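Brunen Print Archive
Progress report to the Christodoulou Fund
Prepared by Tamunoemi Bashir, project archivist
Jul 2, 2024

Grant purpose: to catalog, rehouse and show the prints, letters and studio papers left by the printmaker Alma Brunen.

Cataloging

The prints are now fully listed. We expected a smaller group when we applied, but the flat files from the Rusberg studio held more trial proofs than the estate's own inventory showed. The catalog stands at 2,000 sheets, counting each state of a print as its own entry. Every entry has a title or working title, size, paper, technique and a note on condition. Dates are given only where Brunen wrote one on the sheet or where a letter settles the matter.

The letters are slower. Much of the correspondence with the Tostener Gallery is in pencil on thin paper, and both sides were used. I have read and summarized the letters from the early years, when she was still making woodcuts, and have started on the etching period. The gallery's replies were filed separately by her sister and turned up in a box marked "receipts." They fill a gap we described as permanent in the application, so please disregard that paragraph.

Conservation

We sent 65 prints out for treatment. Most had old tape along the top edge from being pinned to the studio wall. The conservator removed the tape and reduced the staining but advised against washing the blue aquatints, as the ink had moved in a test. Those sheets have been matted as they are. Seven others are still at the lab and will be returned in July.

One correction to the last report: the large harbor etching is on Japanese paper. I had listed it as a European wove.

Exhibition

The Rusberg library has confirmed its upper gallery for the first showing. The selection follows the harbor series from first drawing to final state, with the copper plate for the last one in a case nearby. The library asked for fewer letters and more prints, and we agreed. Wall labels are drafted and are with the family for comment.

The loan agreement with Tostener is not signed. They want their two self-portraits shown at lower light than the rest of the room, and that means a separate wall. The library is looking at the cost.

Budget

Spending is within the approved total. Matting board came in above the estimate and scanning came in below it. I ask permission to move up to $3,000 from the scanning line to the framing line. No new money is requested. Receipts are in the separate packet.

Next period

Finish the summaries of the etching-period letters.
Check the returned prints against their treatment notes.
Sign the Tostener loan or replace the self-portraits in the plan.
Send the catalog text to the Fund for review before it goes online.

I would welcome a call about the framing request, as the frame shop needs an order before it can hold a place for us.

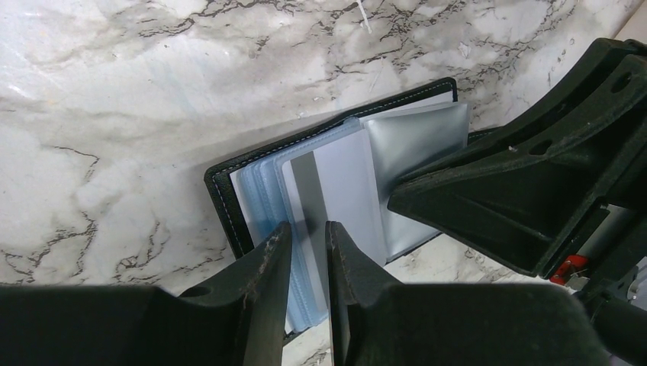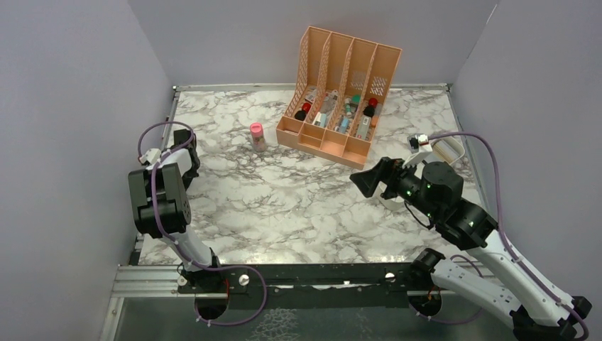 First picture: open black card holder with white stitching. Second picture: peach-colored file organizer.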